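Ordnung am Arbeitsplatz - Handout zur dritten Einheit
Kurs Haushalt und Selbstorganisation, Lernwerkstatt Nindale
Kursleitung: Homa Bagheri

Thema heute: Bücher, Hefte und Broschüren im Stehsammler

Mitbringen: einen Stapel Papier von zu Hause, der euch schon länger ärgert. Wer keinen hat, darf sich bei mir bedienen, ich habe mehr als genug davon!

1. Warum stehend und nicht liegend?

Ich gebe zu, dass ich für dieses Thema eine Schwäche habe. Ein liegender Stapel wächst immer nach oben, und was unten liegt, ist nach ein paar Wochen so gut wie weg. Man hebt den halben Turm an, zieht, alles rutscht, und am Ende liegt das Gesuchte obenauf und die Reihenfolge ist dahin. Steht dasselbe Material aufrecht, kommt man an jedes Stück gleich gut heran. Ihr werdet in der Übung merken, wie viel ruhiger ein Tisch wirkt, sobald die Hefte ihre Rücken zeigen (oder wenigstens eine saubere Kante).

Dazu kommt der Platz. Ein Stehsammler braucht auf dem Tisch kaum mehr Fläche als ein aufgeschlagenes Taschenbuch, und er lässt sich mit einer Hand verschieben, wenn man zum Schreiben Raum braucht.

2. Welche Sammler gibt es?

Karton: leicht, billig, gut beschriftbar. Gibt bei schweren Büchern an den Ecken nach. Für Zeitschriften und lose Hefte völlig in Ordnung.
Kunststoff, geschlossen: stabil und abwischbar. Man sieht von der Seite nicht, was drin ist, also unbedingt beschriften.
Kunststoff, durchbrochen oder gelocht: ebenfalls stabil, etwas leichter. Staub setzt sich gern in die Löcher, dafür schimmern die Farben der Einbände durch. Mein Liebling, ganz klar.
Metall: schwer und standfest, auch halb leer. Auf empfindlichen Flächen etwas unterlegen.
Holz: schön, aber oft schmaler als gedacht. Vor dem Kauf messen!

Yasaman Mahmoudi hat in der letzten Einheit gefragt, ob man die Formen mischen darf. Natürlich! Nebeneinander im Regal sieht es einheitlich ruhiger aus, auf dem Schreibtisch spielt das keine Rolle.

3. Die Reihenfolge beim Einräumen

Zuerst kommen die festen Bücher hinein. Sie bilden eine Wand, an die sich alles andere anlehnen kann. Danach die dünneren Bände und ganz zum Schluss die weichen Sachen, also Broschüren, Schulhefte, Gebrauchsanweisungen. Wer mit den Broschüren anfängt, bekommt einen Bauch in der Mitte, und jedes weitere Buch drückt sie tiefer in die Knie.

Beim Einstellen gilt: Rücken nach unten oder Rücken zur offenen Seite, aber bitte in einem Sammler immer gleich. Bei dicken Büchern nehme ich den Rücken zur offenen Seite, dann lese ich den Titel. Dünne Hefte haben oft gar keinen bedruckten Rücken, da hilft ein kleiner Reiter am oberen Rand.
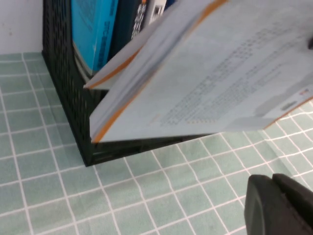

Weiche Hefte haben die Angewohnheit, sich beim Einstellen aufzufächern. Die untere Seite klappt weg, bleibt am Rand des Sammlers hängen, und wer dann einfach weiterdrückt, hat einen Knick, der nie wieder ganz herausgeht. Drei Handgriffe, die wir gleich gemeinsam üben:

a) Das Heft am geschlossenen Rücken fassen und mit der anderen Hand die offenen Ecken zusammenlegen.
b) Die schon stehenden Bücher mit dem Handrücken ein Stück zur Seite schieben - der Spalt darf ruhig großzügig sein.
c) Das Heft senkrecht hineinlassen und erst loslassen, wenn es unten aufsitzt.

Geht es schief, wieder ganz herausnehmen und von vorn beginnen. Im Sammler nachzubiegen macht es fast immer schlimmer.

4. Wie voll ist voll?

Füllt den Sammler nur so weit, dass noch zwei Finger hineinpassen. Dieser kleine Rest ist Gold wert! Er entscheidet darüber, ob ihr ein Heft nach dem Lesen zurückstellt oder danebenlegt. Ist der Sammler zu leer, kippen die weichen Sachen nach vorn und rollen sich mit der Zeit ein. Abhilfe schafft ein gefalteter Streifen fester Karton oder, viel einfacher, ein Buch, das man sowieso selten braucht.

Bienvenido Mercado arbeitet mit einer Buchstütze im Sammler. Das hatte ich vorher noch nie gesehen und habe es sofort nachgemacht. Funktioniert bei breiten Modellen wunderbar, bei schmalen nimmt die Stütze zu viel Platz weg.

5. Übung (60 Minuten, zu zweit)

Teil A, 15 Minuten: Den mitgebrachten Stapel sortieren. Drei Haufen: bleibt, kommt weg, weiß ich noch nicht. Der dritte Haufen darf höchstens so hoch werden wie der erste.
Teil B, 10 Minuten: Nur den ersten Haufen einräumen, fest vor weich, wie unter Punkt 3 beschrieben.
Teil C, 15 Minuten: Tauschen. Eure Partnerin oder euer Partner sucht in eurem Sammler ein bestimmtes Heft und stellt es zurück. Zuschauen, nicht helfen! Dabei zeigt sich, wo es klemmt.
Restliche Zeit: den dritten Haufen noch einmal durchgehen, Beschriftung anbringen, Notizen machen.

Unterlage: Auf glatten Tischen rutschen leichte Sammler beim Herausziehen mit. Eine Tischdecke oder ein Stück Filz bremst sie etwas. Decke vorher glatt streichen, sonst steht der Sammler schief.

6. Für zu Hause

Sucht euch eine einzige Stelle in der Wohnung, an der sich Papier sammelt. Küchentisch, Fensterbank, der Stuhl im Flur - ihr kennt sie. Dort einen Sammler aufstellen und bis zur nächsten Einheit beobachten, was darin landet. Bitte kurz aufschreiben, was ihr herausgenommen habt und was nur steht. Die Liste brauchen wir für das Thema Aussortieren.

Nazanin Kazemi stellt dann ihr Farbsystem für Schulhefte vor. Ich freue mich sehr darauf, sie hat mir schon ein paar Seiten gezeigt!

Lesetipp: im Kursordner Seite 66, Abschnitt über Formate und Regaltiefen. Die Tabelle dort bitte mit eigenen Maßen ergänzen. Fragen gern vor der Stunde an mich, ich bin ab halb sechs im Raum.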